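Workshop > Guides > Planning and buying

Guides Parts Budget sheets Forum Search

How to plan the budget for a two-arm kitchen robot before you buy it

By Nabila Alaoui

In this tutorial I explain how our small group prepares a purchase of a robot for opening drawers and cabinets. We do the first part in simulation, and only then we ask for prices. If you already have a quote on your desk, please start from step 3.
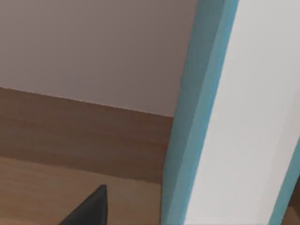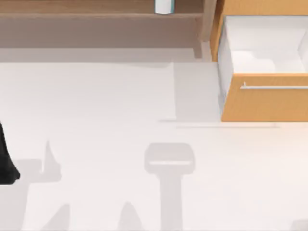
Step 1. Write down the tasks

Write one task on each line, with a verb: open the drawer, close the drawer, take a cup from the counter. Our list for the Bedar project had 7 lines. Do not write "help in the kitchen", because a seller can answer yes to this and you will learn nothing.

Near each task, put the height of the handle from the floor and how far the drawer must come out. Measure your real furniture. The models that come with a simulator are often cleaner and simpler than what you have.

Step 2. Test the reach in simulation

Put your measured furniture in the simulator and try two or three arm lengths. Look at every task also from the wrist camera. In a narrow space a panel can fill a large part of this view, and then you must plan for a second camera on the body. Add it to the list now. When we added it later at Mishra, the mounting parts had to be ordered a second time.

Keep a note of the shortest arm that finishes all tasks. You will pay for every extra centimeter of reach, in money and in floor space.

Step 3. Ask for the quotes in the same form

Send the same table to each seller. Ours has these rows:

- arms and base
- grippers, with one spare pair of fingers
- cameras and cables
- control computer
- software license, per year
- delivery and installation
- training for the operators

We sent it to Trandau and to Clurnix. One of them returned a single total, and Mohcine Zerouali had to write two times before we received the rows. It is worth the wait. In the total we could not see that the training was missing, and it was $680 for each person.

Step 4. Add the costs of the first year

Spare fingers, cables and the license renewal belong here. For our project this part was $2,556, and our first draft had zero. Ask also how long a repair takes. We were told 45 days, so we moved our start from March to May.

Step 5. Decide what can wait

Mark each row as "now" or "later". Velimir Jurić wanted the mobile base at once, but five of our tasks are possible from a fixed position. We put the base in "later" and asked the seller to keep the price in writing.

Contact | Copyright Bedar Workshop | Back to top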